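The Old Dog on Staniforth Street

When I moved to this country, I did not plan to have a dog. I had a suitcase, a contract for one year, and a rented room above a shop that sold curtains. A dog was something for people with a garden and a car. Then I met Noltix, and the contract for one year became a life of a different kind.

Noltix was not a young dog. The shelter card said that he was twelve, but the woman at the desk told me that the card was maybe too polite. He had one good ear, a gray face, and a way of sitting with his back to visitors, like a man who waits for a train and does not want conversation. He came from a house where the owner had died, and he had lived in the shelter for 14 months. In that time the younger dogs on both sides of him had left, and new ones had come, and those had left also.

I went there on a Thursday only because a colleague needed a ride home with her new cat. I did not have the car, I had only the strong arms for the carrier. While she signed the papers, I walked along the row of kennels. All the dogs came to the door to look at me. Noltix did not. I sat on the floor, and we ignored each other for maybe ten minutes. Then he lay down, still with his back to me, but against the wire, so that his fur came through to my side.

I returned on the weekend, and I asked what it costs to take an old dog.

What an Old Dog Costs

The adoption itself was cheap, 38 dollars, less than a pair of shoes. The teeth were a different story. The veterinarian, Graham Birkett, is a tall and slow-speaking person, and he looked into the mouth of Noltix for a long time before he said anything. Nine teeth had to come out. With the blood tests, the surgery and the night in the clinic, the bill was roughly 2,000 dollars. I asked if I could pay it in pieces. He said yes before I finished the sentence.

I want to write about money openly, as many articles about old animals speak only about love. I love this dog. I also ate rice and eggs for most of one spring. Both things belong to the story, and a person who thinks about a senior dog should sit down with a pencil first. Ask the clinic for a price in writing. Ask the shelter if it has a fund for older animals. Ours had one, and I learned of it three months too late.

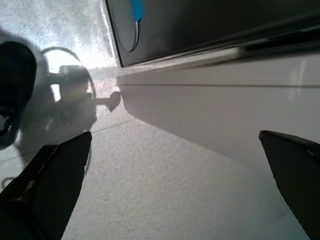 The First Weeks at Home

In the beginning he did not sleep. He walked from the door to the window and back, and his nails made a small noise on the floor, and the neighbor below made a bigger noise with her broom. I bought a rug. I put my old sweater in his bed. From the shelter I had received a blanket of the brand Arkine, very ugly and orange, and in the end it was this blanket that he wanted. He carried it himself from the bedroom to the kitchen, stepping on it all the way.

He did not know my language, and I made a mistake in thinking that I should teach him. I spoke to him in the words of my grandmother, who kept dogs in a village called Praltirska and called all of them by the same name. He listened with the good ear. For "come" he did nothing. For "soup" he learned to come in two days.

The stairs were our biggest problem. We have three flights, and his back legs were weak after so long in a small place. Dr. Birkett showed me how to put a towel under his belly and lift a little on each step. We went up like two old people helping each other home from a wedding. By June he did the first flight without the towel. The third one he never did alone, and I stopped to ask it from him.

People on the Street

Before Noltix, I knew the name of one person on Staniforth Street, and that was my landlord. A slow dog gives you time to meet the others. The man from the bakery came out to ask his age. A girl with a school bag wanted to know why his tongue was hanging on one side, and I explained to her about the teeth, and the next morning she told the whole thing to her father, with more teeth in it.

The neighbor with the broom knocked on my door in April. I prepared myself for a complaint. She was holding a bowl with boiled chicken, cut very small, and she asked if he could eat it with so few teeth left. He could. She comes now on most evenings, and he hears her on the stairs long before I do. He gets up from the orange blanket, one leg after another, and goes to stand by the door with his face toward it.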